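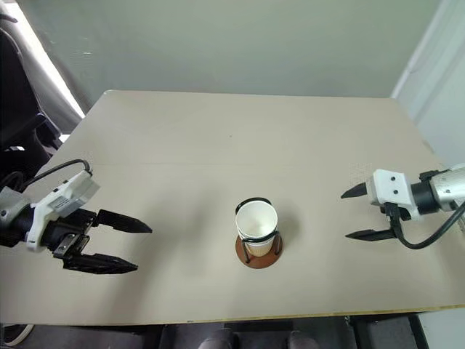
A paper cup in a black wire holder, on a round base.

The paper cup has acquired furniture. I noticed it first at a hotel breakfast in Sevberg, where every cup on the buffet came with its own little wire stand, and by August I was seeing them in offices, in waiting rooms and on my sister-in-law's patio. You take a cup designed to be carried off and thrown away, and you give it legs.

I would like to know what problem this solves. The usual answer is heat. A hot drink in thin paper burns the fingers, so you need something around it. Fine, but the ribbed wrap already on many of these cups was the answer to that, and it costs next to nothing. Once the wrap is there, the wire is holding a cup that could have been held by a hand.

The second answer is tipping. Paper cups are tall and light, and I grant that an empty one will go over if somebody opens a window. A full one sits pretty well. If spills are the worry, there is a much older invention with a heavy bottom and a handle, and most office kitchens have a cabinet full of them that they have stopped opening.

Sudheer Bangera, who runs the front desk at the Drinden building where I rent a room, bought 7 of these holders last year for the meeting tables. He tells me visitors like them. "It looks like we made an effort," he said, and I think that is the real answer. The holder makes a disposable cup look served. I don't sneer at that entirely. A bare paper cup on a wide, bare table does look like something left behind by the last meeting.

But the effort is an odd one. The same building goes through 245 cups in a busy week and orders them in cartons of 1,000. The holders get wiped now and then. The cups go in the trash, coating and all, because the recycling hauler won't take them. We have bought a permanent object whose only job is to flatter a temporary one.

My friend Ok-hee Han disagrees with me, and she pours tea for a living, so I listen. She says guests slow down when a cup has a place to be put back. With a coaster or a base under it, people set the thing down between sips and talk. Without one they clutch it and leave early. Maybe so. I have watched for this since she said it, and what I mostly see is people lifting the cup out, walking away with it and leaving the holder on the table.

A mug would do everything she wants. It would also need washing - and there, I suspect, is the whole argument.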